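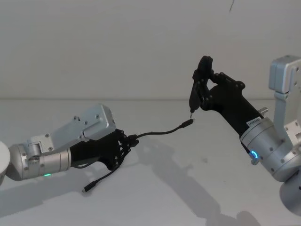 Cable bench, March 2025

Search notebook Search

Sorting out the short black cables again. Slanina wants the whole lot graded before we order more, and I still don't see what grading gets us that a trash can wouldn't. We have 300 on paper. I doubt that number. It came off the Rekmont invoice and I can't find anyone who checked it against the box.

The plan, as handed to me by Libor Jurčo: look at both ends, look at the jacket near each plug, bend it gently by hand, then tag it good, doubtful or scrap. Fine as far as it goes. My trouble is with "doubtful." Last time we had that pile it sat on the shelf at Kukirgate until people started pulling from it, and then we were back where we began.

Notes on handling, for whoever takes the next batch:

Hold by the plug body, never by the jacket. I know the supplier sheet says the strain relief can take it. I'd like to see the test they ran before I believe a word of that.

Let the loose end hang for a bit before judging the curl. A cable that has lived in a tight coil will look kinked when it is only stiff. Libor says 30 seconds is enough. I gave mine longer.

White table only. Black jacket on the old gray mat was hopeless and I missed two nicks that way. 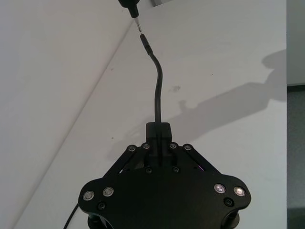
A lazy S-bend is not a fault in my book. The Stavstead checklist would have us mark it down, but the checklist was written for the thicker leads and somebody copied it over without thinking. I am crossing out that line unless I hear a good argument for keeping it.

Batch one was 36 cables. I put 15 in doubtful, which tells me more about the rule than about the cables. Will redo those with the meter before I sign anything. If they pass, they go in good and the doubtful tag goes in the drawer.

Still to ask Slanina: who pays for the meter leads, and does he want the scrap ends cut off or left on?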